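Bench Technician, Desktop Refurbishing (2 openings)
Drevau - Drallstead shop

We take in used office computers, open them up, replace what needs replacing and send them back out. We are hiring two bench technicians for the afternoon shift, which starts at 2. 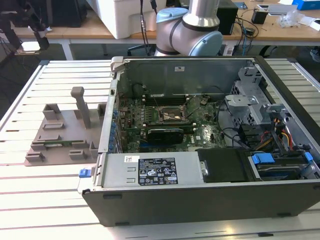 Desktop tower on the bench, side panel off.

You would work on towers of this kind for most of the shift: memory, drives, graphics cards, power supplies and processors. Some have sat in offices for years and need a good cleaning before anything else.
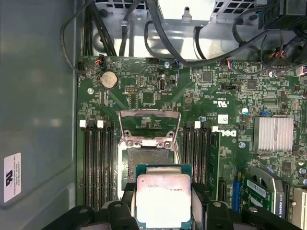 Drallstead, August

Processor work takes the most care. You should be able to handle a chip by its edges, line it up with an open socket and clean off old thermal paste. The one shown is a Xeon E5-1630V3 with a Dell board. Tell us which boards you have worked on - home builds count.
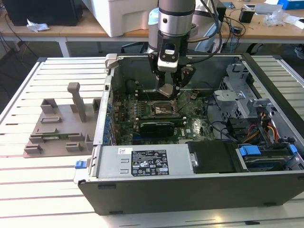 Drevau Hardware Bench

Pay is 300 a week for 16 hours, with paid training in the first month. No degree needed. You must be able to lift a full-size tower and keep a written log of parts.

To apply, send a short letter and your work history to Drevau, 2544 Ibrahim Street, Drallstead. Put "Bench" on the envelope. Applications close at the end of August.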